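# Club painting nights: frequently asked questions

Last updated Monday, January 3, 2022

**Do I need to bring my own figures?**

Bring whatever you are working on. If you have nothing on the go, there is a box of plastic 28mm infantry by the door and you can take a sprue from it. Metal figures in the other box belong to the Uvska campaign and are already spoken for.

**What does it cost?**

Members pay nothing on top of their subscription. Visitors pay £6 a night, tea included.

**Is paint supplied?**

We keep a basic set of acrylics, two washes and a matt varnish. Brushes are not supplied. Please don't use the club paints for terrain, as a single hill can empty a pot. There is a tin of brown emulsion for that.

**Where do I leave figures that are still drying?**

On the side tables along the window wall. Put a slip of paper with your name under the bases. Anything without a name gets moved to the lost property shelf at the end of the month.

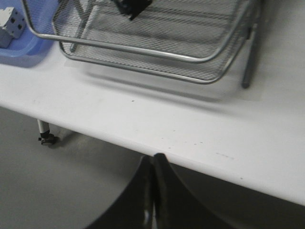

*Wire mesh tray on one of the white tables.*

**Can I use spray primer in the building?**

No. Spray outside by the bins, on cardboard, and not when it is raining or below freezing. Brush-on primer is fine indoors.

**Which periods do you paint?**

Mostly horse and musket, with some ancients. The current group project is the battle of Cetholm, an imaginary eighteenth-century action between two imaginary states. We need 18 battalions and six regiments of horse. The orders of battle are with Daryna Kovalchuk, who also settles arguments about facing colours.

**How should I base figures for the Cetholm game?**

Infantry go four to a base, in two ranks. Cavalry go two to a base. Guns have a base to themselves, with the crew on separate rounds. Finish with fine sand, a dark earth coat, a lighter drybrush and a little static grass. Leave the base edges plain brown.

**I paint slowly. Is that a problem?**

No. The game is in April, and the full count is 803 figures including gunners and staff. A dozen from you is useful. If you have taken on a unit and can't finish it, hand it back early so another member can pick it up.

## Trays and storage

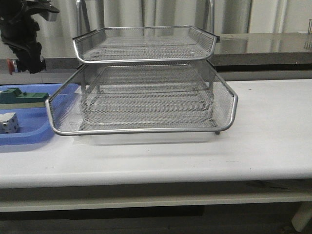 ## Rules, sheets and storage

**Where do I get the rules?**

We play Moroz, second edition. Printed copies can be borrowed for the evening. Quick reference sheets are yours to keep, but take one per player.

**Can I leave my army at the club between sessions?**

Yes, in a lidded box no bigger than an Oteck number two, with your name on the short end. We have room for one box per member. The club does not insure figures left in the cupboard.

**Can I sell figures on a painting night?**

Members may put lots out on the back table. Keep it to painted or unpainted figures and books. Anything priced over £200 should go through the annual bring-and-buy, where there is a proper cash desk.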